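Support > Cirnon Dual-Arm Cell > Set-Up and Service Guide > Section 5

5.4 Gripper does not release after a grip fault (code 346)

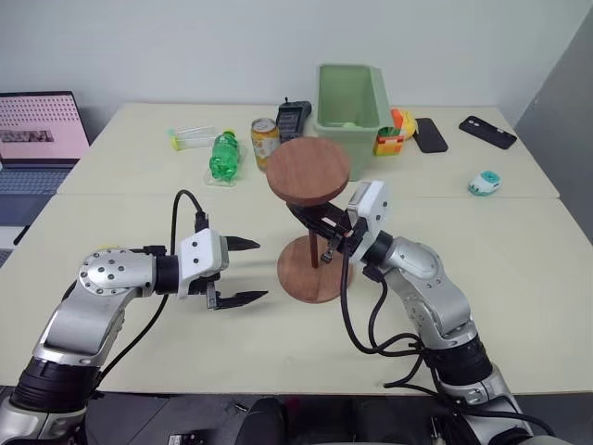 Code 346 is raised when the controller commands a gripper to open and the finger position does not change within the set time. Both arms stop and hold position. The gripper keeps its last grip force, so a part held at the time of the fault stays held until it is released by this procedure.

The fault is most common with tall parts gripped on a narrow section, such as a stand held by its rod just under the top. The fingers can close past the taught width and bind against the underside of the part.

CAUTION: Do not pull the part out of the fingers by hand. The gripper can open without warning when the fault clears.

CAUTION: Do not switch off main power while a part is held clear of the table. Grip force is lost and the part can fall.

Releasing the part

1. Press Hold on the pendant. Confirm that the status line shows HOLD for both arms.

2. Check that no one is reaching over the table.

3. Look at the base of the part. If it is not resting flat on the table, select the holding arm and jog it straight down at 5 mm/s until it is. Do not rotate the wrist.

4. Jog the free arm away from the part. Leave its fingers open.

5. Check the cable loop at the faulted gripper. If the cable is caught on the part or on the arm, stop and go to 5.6.

6. Open Service > Gripper > Manual Release. Select the correct side. The arms are labeled from the robot's point of view.

7. Press and hold Release. The fingers open in small steps. Let go of the key as soon as the part is free.

8. Jog the arm back along the line of approach until the fingers are clear of the part.

9. Remove the part, then clear the fault with Reset.

Note: If Manual Release is grayed out, the arm is still in Auto. Return to step 1.

Note: On controllers with Buvisow firmware 39 or earlier, Reset also clears the taught grip width. Write the value down before step 9. Firmware 44 keeps it.

Checks before restart

1. Inspect the finger mounts and cover plate screws. Replace any screw that has backed out. Do not retighten and reuse it.

2. Open and close the empty gripper 5 times from the pendant. Movement must be even in both directions.

3. Teach the grip width again with the part in place.

4. Run the first cycle at reduced speed with one hand on the stop button.

If code 346 returns on the first cycle, take the arm out of service and send the fault log to Fuvesach Service. Include the firmware version and the side affected.

Related topics
5.3 Grip force settings
5.5 Arm-to-arm clearance warnings
5.6 Freeing a caught gripper cable
6.1 Exporting the fault log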